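Configurar a conta no Clindero para ambiente de trabalho

Com o Clindero instalado, falta ligá-lo à sua comunidade Avalton, e esta é a parte boa: a partir daqui lê e responde às mensagens sem abrir o navegador!

1. Abra Clindero > Contas > Adicionar.
2. Escolha Avalton na lista e escreva o seu nome de utilizador.
3. Copie o código de autorização para o campo Chave e prima Ligar.

Nota: a chave é válida para um só computador. Para o portátil, peça outra.

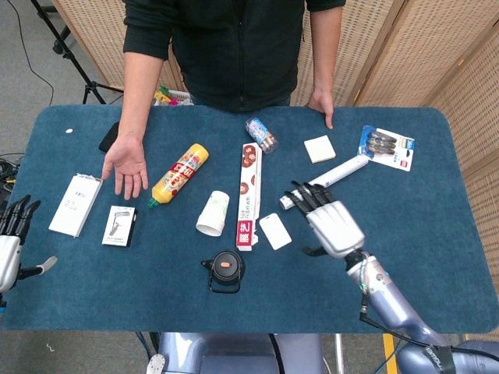
Texto: Freya Gosling | Tradução e revisão: Konrad Szewczyk | 18 de setembro de 2021

4. Em Atualização, defina o intervalo. O valor de origem é de 3 minutos e funciona lindamente na maioria das ligações.
5. Marque Mensagens privadas se quiser recebê-las na mesma coluna (experimente, é muito prático).

Cuidado: Limpar cache apaga também os rascunhos por enviar. Guarde-os antes em Ficheiro > Exportar.

Se aparecer o erro 17, a chave expirou. Repita os passos 2 e 3.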